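**Hekby Community Larder - progress report to the Soltani Fund**

03/10/2026

Dear Ruth,

Thank you for being so patient while we got this together. You asked for a plain account of how the second half of the year has gone, with the good and the less good side by side, and I have tried to give you that, though I'm afraid I've never learned to write a short letter and the larder gives me a lot to talk about.

**The cooking sessions**

You'll remember that when we first applied, the idea was simply to hand out food. By the spring it was clear that people wanted to know what to do with it as well, particularly the dried beans and the big bags of barley that come to us from the Trorklow warehouse. So the sessions began, and they have grown into the part of the work I look forward to most. We run them in the back kitchen at Hekby and, since the summer, at the chapel rooms in Lernton, which have a better oven and a much worse kettle.

We keep each group to 9 people at most. I did try squeezing in a few more in July and it was a mistake - there was a queue for the hob, the onions caught, and two people went home without having cooked anything at all. They came back the following week, bless them, and we have stuck to the limit ever since. The waiting list at Lernton is longer than I would like, and I'll come back to that.

The recipes have settled into a pattern. Soups and stews go down well whatever the weather. Lentil pie was a great success, and I have been asked for it by people who weren't even there. Fish was less popular, partly because of the smell in the chapel rooms afterwards (the choir had something to say about it!) and partly because tinned mackerel is one of those things you either grew up with or you didn't. We'll try it again in fishcakes, where it is better disguised.

**Deliveries**

The delivery round has been harder work. We lost the use of the van for most of August while the gearbox was seen to, and had to get by with private cars and a good deal of telephoning. Every household on the list still got its bag, though on some weeks it arrived a day later than promised, and I'd be misleading you if I said that didn't matter. For someone at home on their own the day counts for as much as the bag does. The van is back now, and we have a written arrangement with the garage in Trorklow for a replacement should it happen again.

We have also changed the route. It used to start at the top of Hekby and work down, which meant the farm cottages were always last and always in the dark by winter. From November it will run the other way round, and the cottages will have theirs before lunch.

**Money**

The grant has been spent largely as planned. The shelving came in under the quoted price and the electricity went well over it, so the one has more or less paid for the other. There is £500 left in the equipment line. I had put it down for a second freezer, but having lived with the one we've got, I think it would do more good spent on a proper set of pans and a decent hob for Lernton, which would let us run an extra session each fortnight and bring that waiting list down. I would be grateful to know whether you are happy with that change before I order anything. If you'd prefer us to keep to the freezer, we will, and no hard feelings.

**Portions and leftovers**

One small thing that has made a real difference is sending people home with what they've cooked. We used to ask them to bring something from home to put it in, and hardly anyone remembered, so a good deal of perfectly nice stew was eaten standing up at the sink. We now keep a stock of lidded containers and ask for them back, washed, the next time. Some never return, of course, and I've decided not to fret about it.
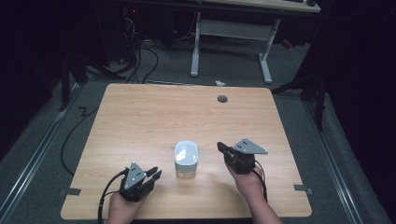

*A small lidded container.*

The labels are still a muddle. We want the date and the main ingredients on every one, chiefly for allergies, and in the rush at the end of a session it is the first job to be forgotten. I am going to try having them written out before we start, while the ovens are warming.

**What comes next**

Over the winter we plan to carry on with both kitchens, to get the new route bedded in, and to hold 2 evening sessions at Hekby for people who work in the day. There is also the matter of the Hekby lease, which runs out in the spring. The landlord has been friendly enough but vague, and I have asked for something in writing. I will pass it on to you the day I get it.

You would be very welcome to visit before Christmas. Tuesdays are the best day for seeing the cooking, and there is always a bowl of something going spare.

With warm thanks from all of us,

Armindo Loureiro
Hekby Community Larder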